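Planning your budget: questions we get asked

How many hand-held grippers should we order?

Two for each person working, plus a spare pair for the room. Most living-room jobs need both hands, and a pair sitting in a drawer costs far less than an afternoon lost while a parcel makes its way over from our Lusetbridge store.

Do we need to buy special props?

Please don't! We've seen lovely budgets disappear on brand new display goods when the cupboard at home would have done very nicely. Ordinary cushions, towels, soft toys and a small bin will take you a long way, and 130 pounds a room is plenty for topping up whatever you haven't got. Soft, creased things are well worth including – they give the fingers far more to do than a row of neat boxes.
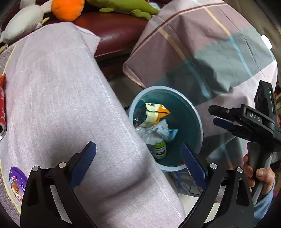
Tidying up around the sofa, with the bin between the blue finger pads.

What wears out first?

The finger pads. We suggest putting 200 pounds aside for spares in your first year, and ordering them with the grippers so that everything comes in one delivery. The part number is 814 for the standard pad, and it's the same for left and right.

Can we hire before we buy?

Yes, and we're always glad when people do. The Drastix hire plan runs for 2 months, and half of what you've paid comes off the price if you decide to keep the set. Kettunen cases are included, but pads are charged separately.

When should we place our order?

If your money has to be spent by the end of the year, do try to reach Musta before November. We can hold a quote for you while you wait for a signature, so there's no harm in asking early.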